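The Short Life of a Tissue

A facial tissue is designed to fail. Toilet paper has to fall apart in a pipe, and a paper towel has to hold together under a wet hand, but a tissue has only to last through a few seconds of contact with a nose and then go in the bin. The engineering that goes into those few seconds is considerable.

Randa Hamdan has worked on tissue for most of her career, the last 7 years at Sabbagh, a converting plant that buys parent rolls and turns them into boxed product. A parent roll arrives with the softness already in it. "We can ruin the sheet here, but we can't improve it much," she says. The fibers are short hardwood for feel, with a share of longer softwood for strength. The web is dried on a large heated cylinder and scraped off it with a blade, and the scraping leaves the fine, close ridges called crepe.

Crepe does two jobs. It lets the sheet stretch slightly before it tears, and it breaks up bonds between the fibers, so the paper bends easily. A blade that is worn gives coarse ridges and a harsher sheet. At Sabbagh the incoming rolls are checked by hand as well as by instrument — Hamdan's team crumples a sheet, opens it and crumples it again.
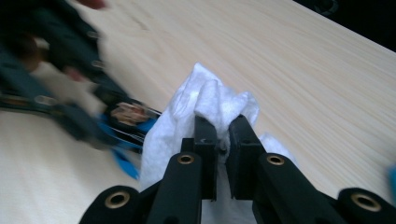
Page last changed: January, 4:15 p.m.

Crumpling is a more useful test than it sounds. A soft white tissue bunched up on itself goes into peaks and folds that hold their shape with very little force behind them. Pinch one part and the rest billows to the side. A stiff sheet makes fewer, sharper folds and pushes back against the fingers. A sheet with too little strength tears at the pinch.

Ferhat Başaran, who buys for the household chain Grullum, does the same thing over a bare table with whatever box is open. His stores carry two lines, Fanier and Trullus. Fanier is a two-ply tissue sold in boxes of 80. Trullus is three-ply, costs more per sheet and lints less on dark clothing. Başaran puts the difference down to the outer plies, where the loose fiber ends are, and to a light lotion that holds them flat.

Boxes are a separate problem. Sheets are interfolded so that each one drags up the next, and the slot has to grip just enough to stop the second sheet following the first all the way out. Hamdan's line runs roughly 200 boxes a minute. Her log for the last production run shows 818 rejects, most of them for a first sheet folded under the film. The fold plate was reset and the slot width left as it was.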